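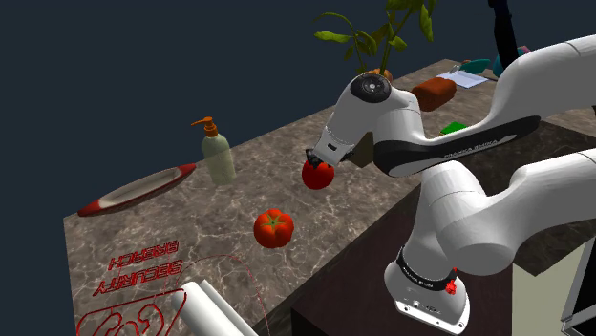
El tomate en invierno

Hace cuatro años que vivo en Baudry y todavía hago la compra como en mi país, es decir, con demasiada confianza. En octubre compré 2 kilos de tomates en el mercado de Lolon. Eran muy rojos y no sabían a nada.

En mi pueblo, Nadby, el tomate se come solamente en verano. Mi abuela lo guardaba en botes, con sal y una hoja de laurel, y en enero abríamos uno cada domingo para la sopa. Cuando vine aquí me pareció un lujo tener tomates todo el año. Ahora ya no estoy tan segura de esto.

La señora del puesto me explicó que los de octubre hay que asarlos: horno bajo, un poco de azúcar y paciencia. Lo probé y tenía razón. También me enseñó la palabra "pocho", que no estaba en mi diccionario.

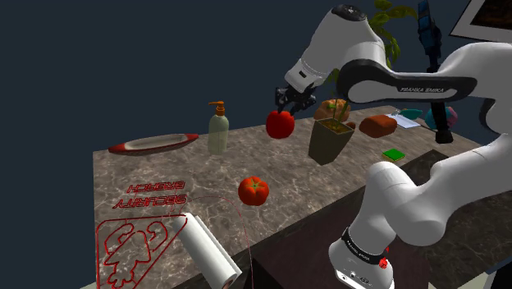
Lo que hago con los pimientos

Con el pimiento rojo tengo menos problemas. Lo aso entero, lo dejo tapado en un plato y después lo pelo con las manos. Con aceite y ajo aguanta bien unos días en la nevera. Mi vecina le pone comino y a mí me gusta más sin nada.

El próximo mes quiero escribir sobre las berenjenas, si encuentro buenas.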